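El orden del día no es un trámite

Una reunión de trabajo sin orden del día escrito consume tiempo que ningún sistema contable registra.

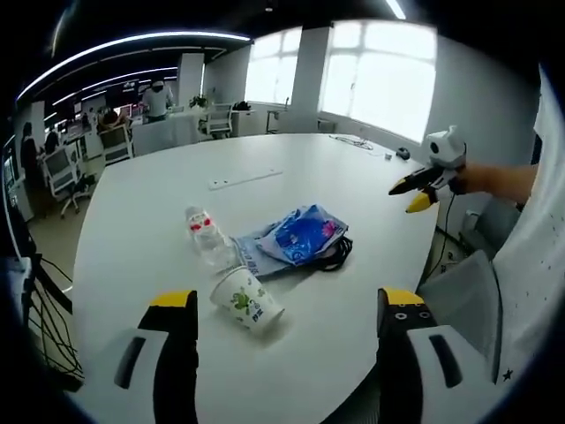 Según Silvan Steiner, el problema está mal planteado: un orden del día cerrado produce reuniones puntuales y estériles, en las que se despachan seis asuntos menores y se aplaza el único que justificaba la convocatoria. Me lo escribió tras leer un borrador de este texto, y la objeción merece respuesta, porque describe con exactitud un fallo frecuente.

El fallo existe, pero no procede del documento. Procede de una redacción deficiente. En la mayoría de las convocatorias que he revisado, los puntos se formulan como sustantivos: «Presupuesto», «Calendario», «Proveedores». Un sustantivo no indica qué se espera de los asistentes. Pueden estar ahí para recibir información, para opinar o para votar, y las tres operaciones requieren preparación distinta y duraciones distintas. Si el punto dice «Decidir si se prorroga el contrato de mantenimiento con Schwaiger», quien asiste sabe qué debe haber leído y en qué momento puede darse el asunto por terminado.

Durante dos años llevé el registro de las reuniones internas de Mostarum. Fueron 165, con actas de extensión muy desigual. Las clasifiqué por un criterio único: si el acta permitía identificar al menos una decisión, con responsable y plazo. El criterio es tosco. No mide la calidad de lo decidido y penaliza las sesiones informativas, que cumplen otra función. Aun así, la lectura seguida de las actas deja una impresión clara. Las reuniones convocadas con verbos dejan decisiones reconocibles; las convocadas con sustantivos dejan párrafos del tipo «se comenta la situación» o «queda pendiente de estudio».

Marcela Ševčík sostiene que hay una causalidad inversa: los equipos que saben lo que quieren redactan bien, y de ahí viene todo lo demás. Es posible. Mis actas no permiten descartarlo. Lo que sí puedo afirmar es que la obligación de redactar el punto como una decisión elimina convocatorias antes de que se envíen. Quien no encuentra el verbo suele descubrir que le bastaba un correo.

Queda la cuestión del tiempo asignado. La práctica habitual reparte la hora en partes iguales y coloca al final lo difícil, con el argumento de que conviene despejar antes lo sencillo. El resultado es conocido: a las doce menos diez se abre el asunto principal, dos personas se levantan para atender otra cita y el resto acuerda volver a hablarlo el jueves. Propongo el orden contrario. Lo difícil va primero, con la mitad de la sesión reservada, y lo menor se resuelve por escrito si no cabe.

Una última precisión sobre las herramientas. En Mandstead se adoptó Navbridge para gestionar las convocatorias, con campos obligatorios de objetivo y documentación previa. A las pocas semanas los campos se rellenaban con un guion. Un formulario puede exigir que haya texto, pero no que ese texto signifique algo. Esa comprobación corresponde a quien preside, que debería tener la facultad expresa de devolver la convocatoria sin tramitarla y ejercerla también con sus superiores.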